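The Long Return of the Drullance Reading Rooms

In the river town of Drullance, the public library has never occupied a single building. It began as four reading rooms, each attached to a different mill, and it has kept that pattern through every reorganization since. When the mills closed, the town took over the leases, the stoves, the shelving and a collection of technical manuals that few residents had asked for and that many turned out to need.

The reading rooms are now nearing the end of a restoration program that has occupied the library trust for the better part of a decade. Three of the four have reopened. The last, on Adams Street, is scheduled to receive readers again on August 1, 2018, with its original gallery in use for the first time in two generations.

A collection shaped by work

The mill owners who paid for the first books had a narrow purpose in mind. They wanted foremen who could follow a drawing and clerks who could keep a ledger. The earliest surviving catalog lists 563 titles, most of them on dyeing, steam, bookkeeping and the care of belts and bearings. Poetry arrived later, by way of a bequest, and novels later still.

Readers changed the collection by the way they used it. The borrowing registers, which the trust holds in nearly complete form, show manuals going out in the autumn and coming back in the spring with notes in the margins. Some of those notes correct the printed text. A treatise on looms carries the handwriting of at least five borrowers, two of whom disagree at length over the setting of a single part.

Rawan Saliba, the trust's head of collections, regards the annotated volumes as the most valuable part of the holdings. “A clean copy of that treatise can be found in many libraries,” she says. “Ours tells you what people did when the instructions did not match the machine in front of them.” Under her direction, 232 annotated books have been cataloged note by note, and the results are open to any reader who asks at the desk.

The habit of collecting for the working reader has continued. The Mistano room, which stands beside the old rail yard, keeps its trade and technology shelves closest to the door, as they were in the first floor plan. Periodicals on welding, refrigeration and nursing are renewed each February after a review of what was read in the previous year. Titles that go unread for two years are offered to the other rooms before they are withdrawn.
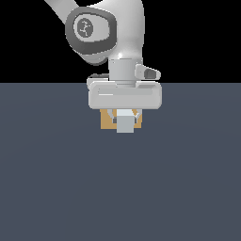

Repairing the rooms

The buildings presented the trust with a difficult set of choices. All four had been altered many times, often with care and sometimes in haste. Ceilings had been lowered to save heat. Windows on the north side had been bricked up, and in the Modora room a fine iron stair had been boxed in behind plaster and forgotten until a leak brought the plaster down.

The trust adopted a simple rule at the outset. Work that made a room easier to read in would be kept, whatever its age, and work that did not would be reviewed. The lowered ceilings were removed. A set of plain metal desk lamps, added long after the mills had gone, was rewired and returned to use. Readers had grown fond of them, and the light they gave was good.

Heating proved the most expensive item. The rooms were built around stoves, and the first pipes laid to replace them ran along the outer walls, where much of the warmth was lost. New pipes now run beneath the floors of three rooms. At Adams Street the floor could not be lifted without damage to the original boards, and the trust chose to line the walls with low cabinets that hold the heating and serve as seating along their full length. The architects drew the cabinets eleven times before the height was agreed.

Shelving was a gentler task. The mill carpenters had built in pine, to a standard width, and most of their work was sound. Damaged uprights were patched with timber from shelves too far gone to save. The patches have been left a shade lighter than the old wood, in keeping with the trust's preference for repairs that can be seen.

The question of quiet

Each room has its own customs. Mistano has always permitted conversation, a practice that dates from the years when men waiting for the late shift read newspapers aloud to one another. Modora is silent by long agreement. The two smaller rooms have moved between these positions according to the temper of their readers.

When the trust consulted residents on the matter, it received around 300 written replies. A majority asked that nothing be changed. A smaller number asked for longer evening hours, and these have been granted in two of the rooms on a trial basis. Several parents asked for a place where children could read on the floor. The gallery at Adams Street, with its wide boards and low rail, had been closed to the public over concerns about its strength – it has now been braced from below and will be given over to younger readers.

Saliba considers the variety of customs to be a practical strength. Readers who find one room unsuitable can walk to another within a quarter of an hour, and a single card serves all four. Books may be returned to any desk. A handcart still carries them between the rooms each morning, along the towpath where the mill horses once walked.

What remains to be done

The last stage of the program concerns the paper itself. The borrowing registers, 717 volumes in all, were kept in a damp basement for many years, and their bindings have suffered. Conservation will proceed slowly, a shelf at a time, in a workroom behind the Modora stair. Readers may watch the work through an interior window during opening hours, and those whose families appear in the registers may request that a particular volume be treated early.

Several such requests have already been made. One came from a retired machinist whose grandfather borrowed the loom treatise four times. The family had long believed that one of the two quarreling hands in its margins was his, and the register for that winter is now on the workroom bench, drying between sheets of blotting paper.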